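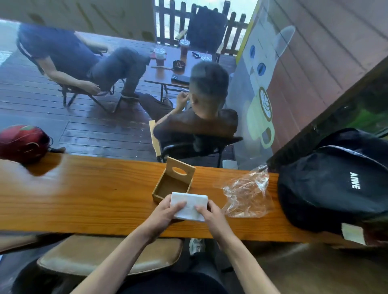 How much do cafes in Doststead spend on throwaway paper goods and bags?
Between 38 and 60 dollars a week for the small ones we asked, more in December.

Student project report, Adjoa Laryea and Costel Stoica
2019-10-11

Why this topic. Costel works weekends at a cafe on Toft Street and kept noticing the supply bill. We wanted real numbers. Asked owners for their order sheets, most said no, a few said sure.

Method: short survey, paper copies, handed out at the counter. 200 printed. Got 60 back. Not great but enough for class. Questions on napkins, cups, lids, bags. Question 4 was worded badly (people thought "weekly" meant workdays only) so we dropped it.

Results. Napkins are cheap per piece but go fastest. One place in Dornholm orders 4000 at a time becuase the price break is good, then has no where to store them. 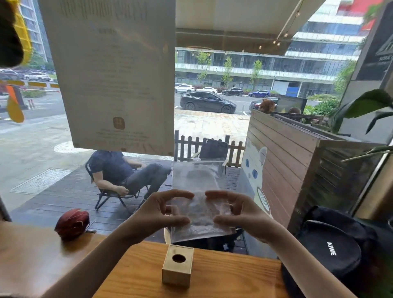 Bags were harder. Owners mix them in with "misc" on the sheets, so the bag totals are partly our guess and should be read that way. Adjoa redid that table twice. Still off from the receipts by a little.

Customers mostly said they'd be fine taking fewer napkins if they had to ask. Owners didn't love that idea, slows the line.

Next: redo question 4, get more order sheets, ask the bakery too. Charts are in the back, the second one needs its labels fixed.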